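4 Inbetriebnahme am Arbeitsplatz und geänderte Aufgaben des Personals

Dieser Abschnitt gilt für zweiarmige Serviceroboter der Baureihe Diltaline 76 mit Parallelgreifern. Er richtet sich an Bedienpersonal und Schichtleitung. Die mechanische Montage ist in Abschnitt 3 beschrieben.

4.1 Aufgabenverteilung

Mit der Inbetriebnahme übernimmt der Roboter das Aufnehmen und Umsetzen kleiner Gegenstände auf Ablagen. Beim Personal verbleiben Freigabe, Sichtkontrolle und Störungsbehebung. Die bisherigen Laufzettel entfallen; Aufträge werden in der Leitsoftware Kinard angelegt und dort quittiert.

HINWEIS: Arbeitsplatzbeschreibungen und Pausenregelung vor dem ersten Automatikbetrieb anpassen. Am Standort Rinham wurde die Quittierung zunächst einer einzelnen Stelle zugeordnet -- mit Wartezeiten bei jedem Schichtwechsel. Mindestens zwei Personen je Schicht berechtigen.

4.2 Ablauf in der Simulation prüfen

1. Raummodell in Kinard laden. Türen, Ablagen und feste Einbauten mit dem tatsächlichen Raum abgleichen.
2. Beide Arme in Grundstellung fahren, Greifer öffnen.
3. Auftrag mit 33 % Geschwindigkeit starten.
4. Abstand der Greiferfinger zur Ablagekante während der Anfahrt beobachten.
5. Lauf fünfmal ohne Kollisionsmeldung wiederholen, danach Protokoll speichern.

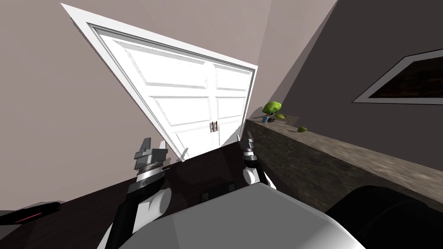 Der geprüfte Auftrag darf erst übertragen werden, wenn die Schichtleitung das Protokoll gegengezeichnet hat. Änderungen am Raummodell machen die Freigabe ungültig.

4.3 Übergang in den Automatikbetrieb

1. Not-Halt an der Bedieneinheit Shehu auslösen und zurücksetzen.
2. Verkehrswege und Türbereiche freiräumen.
3. Betriebsart »Automatik« wählen und quittieren.
4. Ersten Durchlauf vollständig beaufsichtigen.

VORSICHT: Quetschgefahr zwischen Greifer und Ablage. Bei laufendem Auftrag nicht in den Arbeitsbereich greifen, auch nicht zum Zurechtrücken einzelner Teile. Auftrag zuvor anhalten und Stillstand beider Arme abwarten.

HINWEIS: Handarbeit an derselben Ablage bleibt in der Betriebsart »Pause« möglich. Umgesetzte Gegenstände vor der Wiederaufnahme in Kinard neu erfassen.

Störungsmeldungen siehe Abschnitt 5.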